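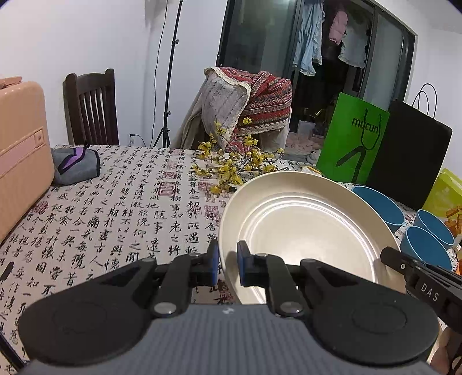 "Does the well at Skirken grant wishes?"

"It has never granted one of mine," said Anwara Akanda, and she went on buttering her toast.

The man from Dekeveck looked disappointed. He had come up on the early bus with a notebook and a new coat, and he wanted a better answer than that for his readers.

"But the widow Tabrizi got her son back."

"Her son got the ferry back. He'd bought a return."

"And the farmer at Skollano? They say he found 4,000 in his barn."

"They say. Have you seen his roof? I'd want a word with a man who found 4,000 and still kept a bucket under his bedroom ceiling."

He wrote that down, or pretended to. Then he asked what it cost to make a wish, and she told him: 50 pence, in the tin by the gate. It had been 20 until August, when the tin got a lock.

"So who has the key?"

Anwara put down her knife. It was the first sensible thing he had said since he sat down.

"My brother-in-law," she said. "He wished for a new car in the spring."

"And did he get it?"

She nodded at the window. Across the lane stood a green car, very clean, with two wheels up on the verge.

The man looked at it for a while, then felt in his new coat for change.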